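Hand gripper, home build: check before use
Nuvholm workshop notes, rev. 18/11/2018

1. Pivot caps seated, no side play. OK.
2. Jaws close square, pads meet along full height. OK. Left pad re-glued in October.
3. Bristled pads clean, no loose fibers. COMMENT: brush out after every 100 grips.
4. Linkage opens and closes by hand without binding. OK after second try. One drop of oil, wiped.
5. Pinch points between inner and outer arms. COMMENT: no guard fitted. Keep fingers below the linkage.
6. Hold test, 39 g steel slug, 300 seconds. OK, no slip.
7. Beads and other small parts kept in a tray or one pile. OK.
8. Strung items: grip on the beads, let the rest hang free. Stop if the cord stretches.

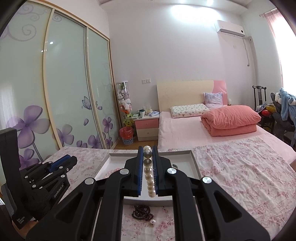

Item 8. Pearl bracelet held between the blue pads.

Open: item 5. Recheck before the Skotow pads go on.

Comments (3)

nulport56: What glue on the pads? Mine lift at the corners.

Nuvholm: Contact cement, both faces, clamped overnight.

gavrila_bench: Item 4 should fail if it needs a second try.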